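# The Grey Wall

The wall in the room at Flenamley had been grey for as long as she worked there. She had chosen the color herself, in April, from a paper card with 36 little squares on it. 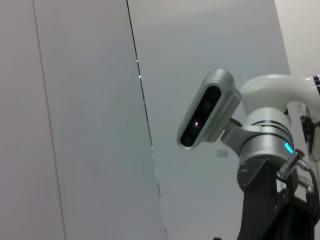 She came back in the evening to finish the packing. The firm was moving to the other side of the river, to a building which belonged to Rieger, and the boxes had to be closed before the morning. She had 22 of them, and a roll of tape from Prunda that tore always in the wrong direction.

When the last box was closed she sat on the floor and looked at the seam between the panels. It was a thin dark line, and it went down at a slant. In her first week she had lost a letter in it. She had been holding the letter against the panel to write the address, and it slipped from her fingers and went in, quietly, like into a mailbox.

It was a letter to her sister. They had not spoken for nearly 53 weeks, and it had taken her the whole winter to find the words. She could have written it again. She told herself that she would do it after lunch, and then after the holiday, and later she did not tell herself anything.

Now she took the long ruler from her bag and put it into the gap. She moved it slowly, down and then to the side. Something answered — a small dry sound. She tried again, with her cheek on the panel, and a corner of white paper came out near the floor.

The envelope had dust on one side. The address was only half written: the street, the number 62, and no town.

She found a pen in the box marked "Flillik, desk." To get it she had to cut the tape. She wrote the name of the town, and then she looked in the other boxes for a stamp.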